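Gallery: Teaching by Hand at the Dullby Workroom

Published 16/08/2021
By the Oline Project Office

The Oline project is concerned with one question: how a machine may be shown an ordinary household task by a person who has no training in programming. The work is carried out in the Dullby workroom, with support from the Bratley learning group, and the present gallery records part of the programme on luggage and other zipped goods.

Each task is taught by demonstration. The operator holds a pair of hand controls, and the gripper follows the movement of the operator's own wrist and fingers. Where the controls prove too coarse, the operator may instead take hold of the arm and guide it directly. Both methods are recorded in the same format, so that the results can be compared at a later stage.

Zips were added to the programme in April, following a request from Bonsu, our partner for packing and storage tasks. They present a particular difficulty. The fingers must meet a small part at the correct angle, close upon it, and then follow a track which bends at the corners of the case. An operator does this without thought when using his or her own hands. At the controls, the same movement must be learned afresh, and new operators are asked to complete 30 practice runs before any of their demonstrations are admitted to the collection.

The collection for zipped goods now stands at 634 demonstrations, provided by 13 operators. Further sessions are planned, and the full set will be released to partner institutions once checking is complete. 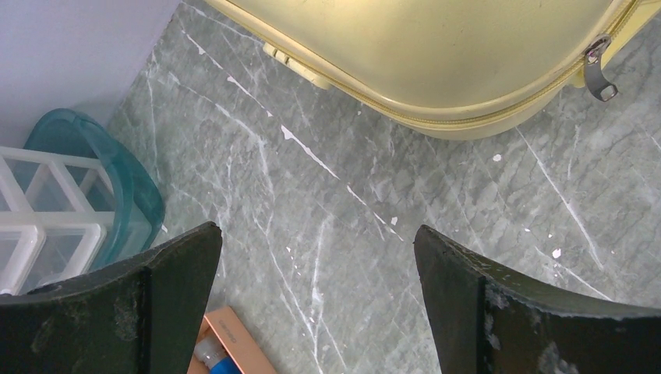
Zipped case on the marbled work surface, with the gripper fingers apart.
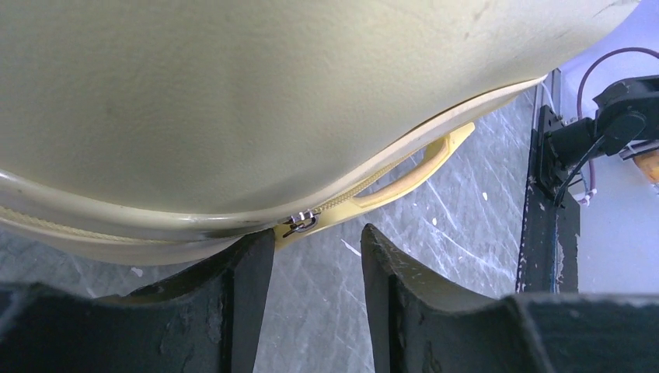
The zip slider and its yellow pull, close to the tips of the gripper fingers.

Bratley has asked that hesitant attempts be kept in the collection as well as the smooth ones, on the grounds that a machine taught only from perfect runs has no means of knowing what to do after a poor one. The project office has accepted this view in part. Attempts in which the operator pauses, withdraws and tries again are now retained and marked as such. Attempts abandoned altogether are stored separately and are not used for teaching at present.

Operators work from a short written instruction, which states the starting position of the goods and the point at which the task is to be regarded as finished. It does not prescribe the path of the hand. Earlier guidance did so, and the demonstrations gathered under it were found to be too much alike to be useful. Operators are free to approach a zip from either side and at whatever speed they find comfortable.

A session lasts no longer than 40 minutes, and operators are required to rest between sessions. The wrist view is shown to the operator throughout on a screen beside the controls. Several operators have reported that they rely on it heavily in the final stage of the approach, when a wider view of the table gives little sense of depth.

Institutions wishing to lend goods for use in later sessions are invited to write to the project office at Dullby. Bags with cloth pulls, cases with double sliders and items with stiff or worn tracks would be especially welcome.

Reader comments (3)

Marlpit: Is there any force feedback in the hand controls? I have tried something similar at work and the hardest part was judging how firmly I was gripping. We bent more than one zip pull before we learned to ease off.

Oline Project Office: There is a light resistance as the fingers close, but it does not reflect the pull along the track. A revised set of controls is under trial and will be reported on separately.

Tenfold: I would be interested to know whether guiding the arm directly gives better results than the remote controls. My own experience is that people make much slower movements when they are pushing the arm about.

Related items

Guiding the Arm Directly: Notes for New Operators
Gallery: Folding and Stacking Cloth at Dullby
Bonsu Joins the Oline Project as Packing Partner
Marking Repeated Attempts: Guidance from Bratley
Lending Goods to the Project: Terms and Return Dates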